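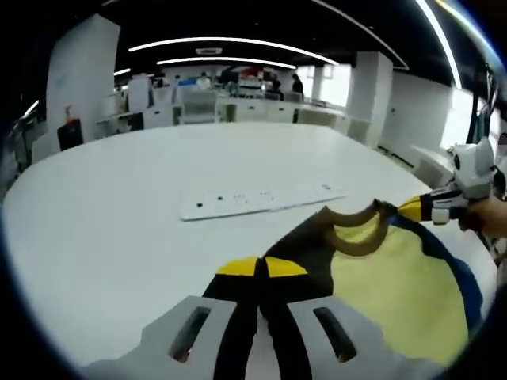 Garment in yellow, blue and black on a white table

Home Shop Boarding Supplies Trade Accounts Contact

Boarding & Daycare > Gates and Dividers

Pledgate Folding Dog Gate

The Pledgate is a freestanding gate for dog daycares, boarding kennels and grooming shops. It stands 24 inches high and comes in six panels that fold flat against each other for storage. Set it up straight across a doorway, bend it around a corner, or close the ends together to make a pen for a small dog.

The gate is meant for small and medium dogs that respect a barrier. It is too low for jumpers, and a large dog that leans on it will move it. For those dogs we suggest the Kuster wall-mounted gate, which screws into the studs and has a full-height door.

The panels are steel wire on a steel tube frame with a gray powder coat. One panel has a walk-through door with two latches, one at the top and one near the floor. Both have to be lifted before the door will swing. The feet have rubber pads and can be taken off for cleaning. Wash the panels with warm water and a mild soap, or with the kennel disinfectant you already use, and rinse well. Bleach left on the hinges will dull the coating. 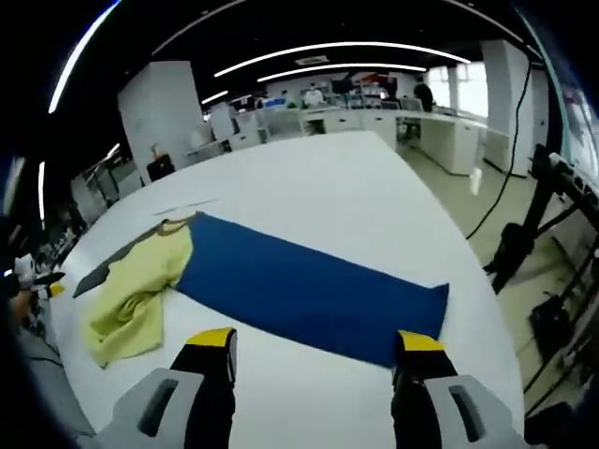 BOTOV, July. Skatano has changed the hinge pins on the Pledgate. The old pins could work upward when the gate was folded and unfolded many times a day, and some daycare owners were tapping them back in with a mallet. The new pins have a threaded cap. We opened and closed a sample gate 1,000 times in the shop and the caps stayed tight. Gates bought before the change can be fitted with the new pins, sold as a set under Spare Parts. You will need a small wrench and about 6 minutes per hinge.

Rodrigo Bermúdez, who handles trade orders, can tell you which pins you have if you send him the number stamped on the door panel. He can also quote for extra panels.
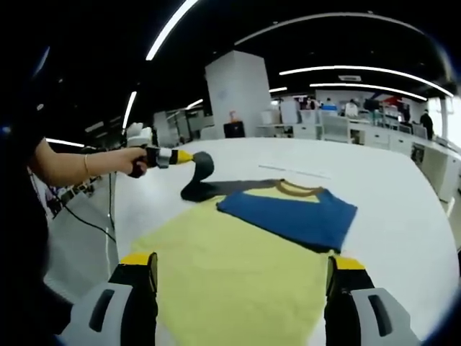

Extra panels clip on at either end and use the same pins. A gate longer than eight panels should have at least one bend in it or a wall bracket in the middle, as a long straight run will tip if a dog hits it at speed. Brackets are sold singly and come with screws for wood studs. For block walls, buy anchors separately.

Gates ship flat in one carton. Check the door panel before you throw the packing away, and report any bent wires to the trade desk with your order number.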